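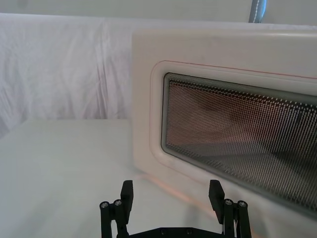

Körnerkissen Vullach, lang
Art.-Nr. 3973

Unser längstes Kissen ist wieder da, und wir freuen uns wirklich darüber! Das Vullach wird seit dem Jahr 2000 genäht, immer nach demselben Schnitt: sechs Kammern nebeneinander, damit die Füllung beim Umlegen nicht an ein Ende rutscht. Mit 71 cm reicht es einmal quer über den Rücken oder bequem um Nacken und Schultern, und die Enden liegen dann noch schön schwer auf der Brust.

Gefüllt ist es mit Dinkelkörnern (ganze Körner, keine Spelzen). Sie halten die Wärme lange und riechen beim Erwärmen ein bisschen nach frischem Brot, was manche lieben und andere nach dem dritten Mal gar nicht mehr merken.

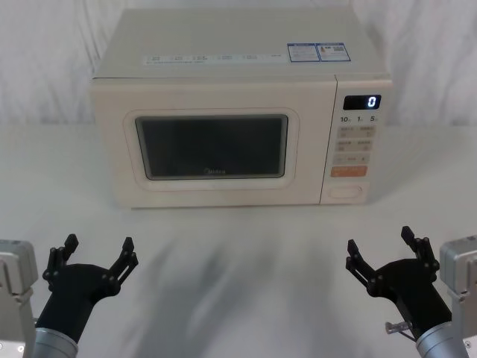
Erwärmen in der Mikrowelle
Kissen ohne Bezug zweimal falten und bei 600 Watt zwei Minuten erwärmen. Wenden, durchschütteln, eine weitere Minute. Der Drehteller muss sich frei drehen können, bei kleinen Geräten also lieber dreimal falten. Vor dem nächsten Erwärmen ganz auskühlen lassen und die Temperatur immer erst am Unterarm prüfen. Das Kissen nie unbeaufsichtigt erhitzen.

Als Kältekissen geht es übrigens auch: im Gefrierbeutel eine Stunde ins Eisfach, herrlich nach einem langen Sommertag im Garten.

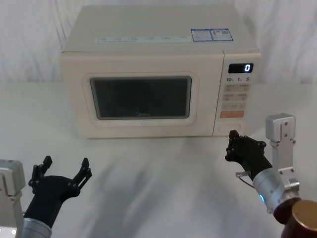 Der Bezug
Neu seit November ist der Bezug Grincombe aus gebürsteter Baumwolle mit Hotelverschluss, ohne Reißverschluss und ohne Knöpfe. Er ist so weich, dass wir ihn am liebsten gleich als Schal behalten hätten. Waschbar bei 60 Grad, das Innenkissen bitte nur auslüften.

Technische Daten
Länge: 71 cm
Breite: 18 cm
Gewicht: 1412 g
Innenkissen: Baumwolle, ungebleicht
Farben Bezug: Moos, Ziegel, Hafer
Hersteller: Celtov

Passend dazu: Nackenhörnchen Mittal, Ersatzbezug Grincombe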